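Saturday, October 13, 2018

**Table layout, bowl and tray**

Came in the morning to finish the layout for the small table. The Stonlow order wants one place setting that stays the same from day to day, so I am writing down what I decided, otherwise I will forget it by Monday.

The bowl goes at the left side, near the edge. I chose the dark maroon one because the fruit shows well against it. In September we used the pale bowl from Imdale and everybody complained that the colours washed out on the light wood. The green tray stays at the back of the table. I tried it on the left also, but then there was no good place for the bowl.

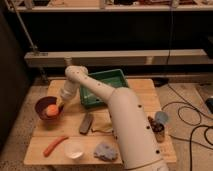 I am still not happy with the lamp. The rim of the bowl is a little glossy and takes the light, and in the afternoon it will be worse with the window. Maybe a piece of baking paper over the lamp is enough. To be tried.

The table top: I wiped it along the boards, not across, so the dirt does not go in the seams. It needs oil again before winter. The tin from Bornberg is nearly finished, please put it on the shopping list if you are going to the hardware store.

Cleaning things have their place too. The yellow cloth is folded and lies flat, to the right of the dark brown block. Please do not hang it over the tray to dry – it drips and the tray gets marks.

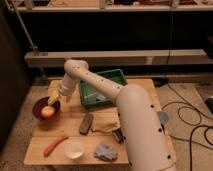
Page 5 of the old layout sheet is now wrong, because it shows the bowl at the back. I crossed it out with pencil and will draw a new one. The new sheet gets number 327 in the binder, behind the Yazzie notes.

Open points:

- baking paper for the lamp
- ask if the tray can be taped down, or if we need the tape-free way
- oil for the table
- second maroon bowl as a spare, same size if they still sell it

Locked up at lunch time. Key is in the usual drawer.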